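The comment period on the Pliscombe Avenue bus lane closes 2nd September. The transit office has received 1173 written comments since the draft went out in June, most of them on the loss of curb parking between Joubert Street and the Uven Bridge. 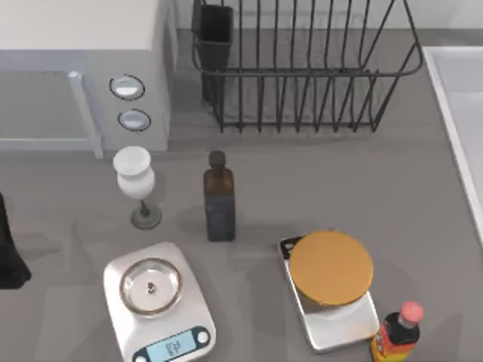 Microwave and dish rack on a gray counter.

The draft takes out 103 parking spaces on the east side. Merchants want a loading zone on every block. The city has offered one on every other block and has not said who would enforce it.

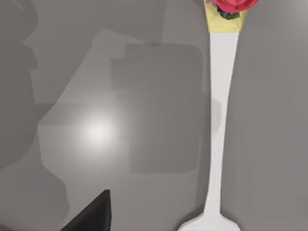
STREETS & TRANSIT

Riders have their own complaint. The Grandetti stop would move 200 feet north, to the far side of the light, and residents of the senior apartments say the crossing signal there is too short. A petition to keep the stop where it is has 2543 signatures.

The office says it will retime the signal before any stop is moved. 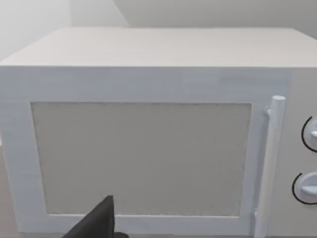 It has not given a date for that work, and the signal is missing from the draft budget. Comments can be mailed or dropped off at the Joubert Street branch library until closing time.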